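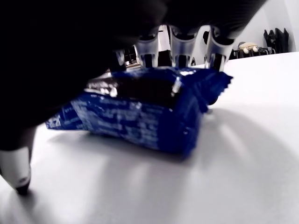 Figure 1. The hand closed over a blue snack wrapper on the white table, seen from the wrist camera.

Picking Up the Soft Stuff: Our Semester with a Four-Fingered Hand
Macarena Bermúdez, Anselmo Olmedo and Patricio Barrios
Project advisor: Montserrat Garrido
Jun 6, 2022

1. How we ended up with snacks

When we signed up for the manipulation project in November, all three of us pictured ourselves stacking blocks. Blocks are what everybody starts with, and we did start there, and we were pretty pleased with ourselves for a week or two. Then Professor Garrido put a bag of cookies on the table and asked us to try that instead. A snack package has no fixed shape. It wrinkles, it slides, and the crimped ends catch on things you didn't expect them to catch on. We were hooked (and a little humbled) by the end of that first afternoon.

We named the project Minuteo, after Anselmo's habit of calling out the time left before the lab closed.

2. What we set out to do

The goal was to guide the hand through picking up a soft package from a flat table, moving it over to a tray and letting go of it gently. We recorded 200 attempts by teleoperation, with Macarena and Patricio taking turns at the controls. Of those, we set 40 aside for testing and promised each other not to peek at them until the end - a promise we kept, although it was hard.

3. Coming in from above

The grasp that suited us best is the one in Figure 1. The four fingertips line up across the top of the package, and the thumb comes down on the side, close to the table. Our early attempts used a much narrower pinch, and the package would often pop out toward the operator like a bar of soap. Spreading the fingers along the length of the wrapper gave us a lot more forgiveness.

Shiny film was our other headache. The blue plastic throws back bright spots wherever it creases, and our first package detector kept mistaking those for edges. Patricio spent many patient evenings adjusting the thresholds, and we are very grateful to him for it!

4. Results

In the final round we tried the trained controller on 7 package types it had not seen before. It managed four of them reliably. The other three were small, flat packets, and the thumb kept pushing them along the table before the fingers could close.

5. What we would like to try next

A slower thumb, first of all. Macarena also wants to test a softer table covering, so that the flat packets don't skate away quite so easily. We would love to hand our recordings on to next year's group, along with our lab notebook, coffee stains and all.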